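Costiteck
Computer refurbishment and parts recovery

Home What we do About us Sell us your equipment Jobs Contact

About us

Costiteck takes in used office computers, repairs the ones that can work again and recovers the good parts from the others. Our customers are schools, small offices and repair shops. We have our workshop in Lekik, in the former building of the Rudd printing house, and the people of the town still call it "the Rudd" when they give directions to it.

We began with desktop computers only, and these are still the largest part of our work. A desktop tower is a thankful machine. It opens easily, most of its parts can be changed, and a good power supply or memory module can serve for many more years in another case. Last year we handled over 4,000 towers, and 1,764 of them left the building as complete working computers. The others gave parts, or went to our metal recycler.

How the robots came to the benches

For a long time all the opening, unplugging and sorting was done by hand. It is not heavy work, but it is the same movement many times in one day. Our technicians had pain in the thumbs and in the wrists, and two of them had to ask for other duties. We talked about this at the staff meeting in March, and after the meeting we decided to try robot arms for the most repeated steps, beginning with drives, memory and processors.

At the bench a technician opens the case and looks over the inside, and the arm then takes part in the work. Small parts have their own places in a printed fixture beside the computer, so that the arm can find them always in the same position. We print the fixtures ourselves, and we have made many bad ones before we had a good one.

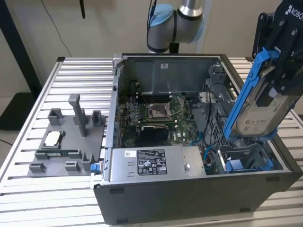
My hands are thanking me in the evening, but in the first weeks I was only waiting for the machine and I felt like a guest at my own bench. This remark was written by one technician in our yearly staff survey, and we have asked permission to put it here. We think it is fair. In the beginning we had planned the robot's day very well and the person's day very poorly. Now each technician has a second task near the arm, such as testing or grading, and can decide alone when to change between the two.

What has changed for our people

The number of jobs at the benches has stayed the same. This was a promise which we gave in writing before the first arm was installed, and it is renewed every year together with the works agreement. The content of the jobs is different. There is less pulling of connectors and more checking, and there is also more to learn. Every bench technician receives 70 hours of paid training, and this includes how to stop the arm, how to teach it a new position and how to write a useful report when it does something wrong.

Cables are still the most difficult subject. Each computer model has its own way of leading them through the case, and often a previous repairer has changed it.
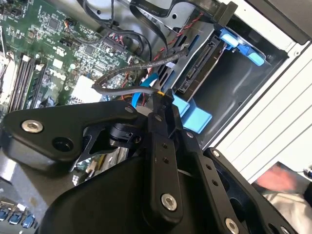
For this reason the technicians keep a shared notebook of models, with a page for each case type. On the page they write which steps can be given to the arm and which ones stay with the hand. The notebook has become thick, and new colleagues read it in their first week. A step can also be taken back from the arm at any time, when the person at the bench finds it is not done with enough care. No permission from the office is needed for that.

Some things we have not solved. The workshop is louder than before, and the older colleagues miss the long tables where four people sat together and could talk. We have moved the coffee corner closer to the benches and we made the common break longer by ten minutes. It helps a little. 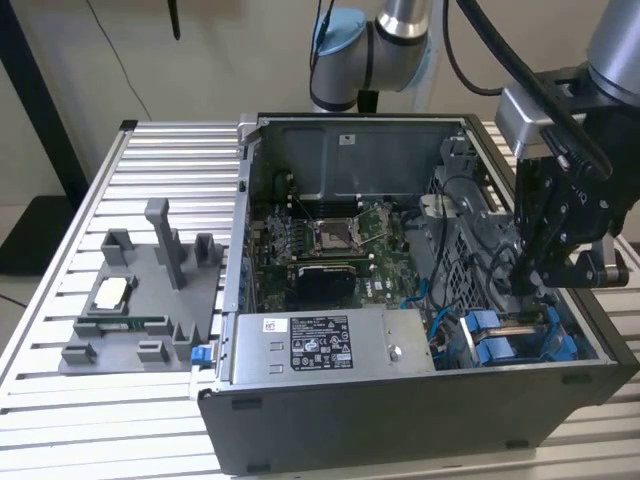

The planning of the work is done with Fernum, a program which we wrote in our own office. It shows which computers are coming, which model they are and at which bench they should be opened. It does not measure the speed of persons. This was asked by the technicians and we agreed to it.

Visits and contact

School classes and trade students are welcome to see the workshop by appointment. Please wear closed shoes. If you wish to sell us used equipment, we collect without cost from 300 pieces, and smaller lots can be brought to the gate on the yard side. For jobs and training places, please look at the Jobs page or write to us by the contact form.

Page updated January 12, 2026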